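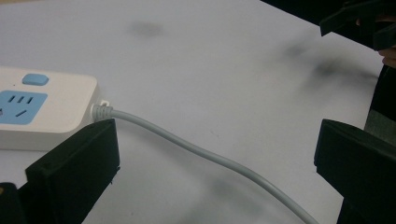

Department of Congregational Studies

Chapter 4: Keeping the Membership Roll

I learned to keep a church roll the hard way — from a shoebox. My first congregation had 200 names on paper and 30 more that lived in the pastor's head. So let's start with a question I wish I'd asked back then: what is a roll for?

You'll hear that it's for voting, and sure, it is. But I used mine mostly for visits (and for birthday cards, which I loved doing!).
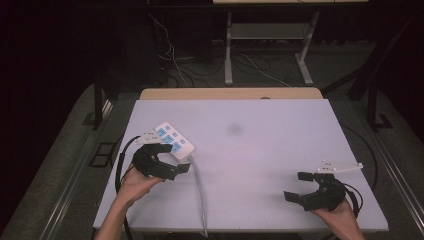 Jovita Arellano disagrees with me on this, and she wrote to say that a roll should be kept for votes alone, with visits tracked in a separate book that only the deacons can open.

I tried it her way for 16 months and kept mixing up my two books, but plenty of churches manage fine.
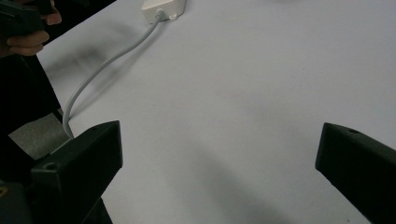 Transfers are where most rolls go wrong. Someone moves away in December, the letter goes out, and the name stays put for years. We'll write a transfer letter first, then look at inactive members.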